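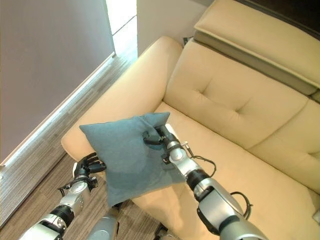
Both Fekex hands on the blue cushion, right hand pinching the corner, left hand open underneath.

Review: Fekex five-series hands on a two-arm setup
By Liette Carrier
December 9, 2020

We have had a pair of Fekex hands on our two-arm robot since July. Before that we ran the Ornesetti parallel gripper, and for a few weeks the Hernden soft gripper, which is the one with the air line. All three have now done the same household jobs, so I can compare them on something other than the spec sheet. Most of what follows is about cushions, because cushions are where the differences showed up.

Mounting

The Fekex hands bolt to the wrist with a bracket that comes in the box. The screws are small and the supplied key is soft, so use your own. Zakhar Dmytriv did the first one and needed most of an afternoon. The second went on in under an hour. You have to tell the controller which hand is left and which is right before you power them, and the manual mentions this on the last page.

Cable routing is the weak point. The cables run outside the wrist and there is no channel for them. If you leave enough slack for full wrist rotation you get a loop hanging off the arm, and if you tie it down you lose rotation. We left the slack. The Ornesetti has one short cable and is much neater.

Grip on soft things

A parallel gripper on a cushion does one thing. It closes on a fold of fabric and holds it hard. The Ornesetti never dropped a cushion once it had one, but it had to find an edge first, and it left a crease that was still there the next morning. It also can't support anything from below, so a cushion held by one corner swings.

With the Fekex pair we can pinch with one hand and support with the other. The pinching fingers sink into the filling and the fabric bunches up around them, and the hold doesn't depend much on where exactly they land. The open hand takes part of the weight. Teaching this took Kyrylo Lytvynenko a couple of days, mostly spent on the supporting hand, which kept pushing the cushion away as it came up.

The fingers are smooth, and that matters. On a cover with some texture they hold well. On a slick cover they slide unless you raise the grip force, and at the high setting the motors get warm. Fekex sells rubber fingertips separately. I think they should be in the box.

Over 300 lifts with the pair we had 3 drops, all on the same satin cover. The Hernden soft gripper had 50 over the same count. That isn't a fair match in every way, as the Hernden was built for fruit and small packages, but people do ask me whether it will handle bedding and pillows, and my answer is no.

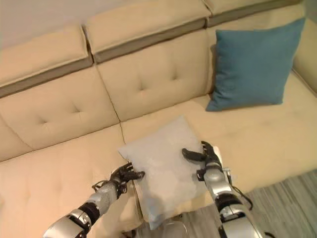 Hands on either side of the white pillow. The blue one is propped against the backrest.

Grip on flat things

A pillow lying flat on a seat is harder than one standing up. There is no corner in the air to take hold of. The fingers have to go in along the side, and the seat gives way under them too, so the force reading is not much help. We had the best results coming in from both sides at once with one hand curled and the other open, then closing slowly. The thumb is long enough to go over the top of a thin pillow. On a thick one it just presses the side.

The Ornesetti could not do this job at all without a second person's worth of programming. Its jaws need to straddle something, and on a flat pillow they pushed a wrinkle ahead of them and closed on nothing.

Pale upholstery with a pale pillow is also hard on the camera. We see from the head only, looking down, and the edge of a white pillow on a cream sofa comes and goes with the light. The blue cushion was found every time. This is not the fault of the hands, but if you are planning a similar test, buy a colored pillow first and get that working. We tried the Fedoruk wrist camera for a week as a fix. The picture was good until the hand closed, and then it was mostly finger.

Controller and software

The Fekex controller box is fine. It starts quickly and the finger positions update fast enough for us. The desktop program is slow and forgets its window layout. Adalberto Batista wrote a small script to skip it and we have used that ever since. There is a logging option which fills up after 2000 entries and then overwrites the oldest ones without a warning - export often.

Wear

One fingertip cover on the right hand has split. The thumb joint on the left has picked up a little play, not enough to change the grasp. Support answered my email in four days and sent a replacement cover, with no charge and no instructions.

Who should buy them

If you only move boxes, get the Ornesetti. It costs less, it is easier to mount and it will still be working when the Fekex hands need a new thumb. For anything soft, or anything that takes two hands, I would buy the Fekex pair again, plus the rubber tips and a decent hex key. Graziella Negri is trying the tips on folded towels now and I will add her results when she has them.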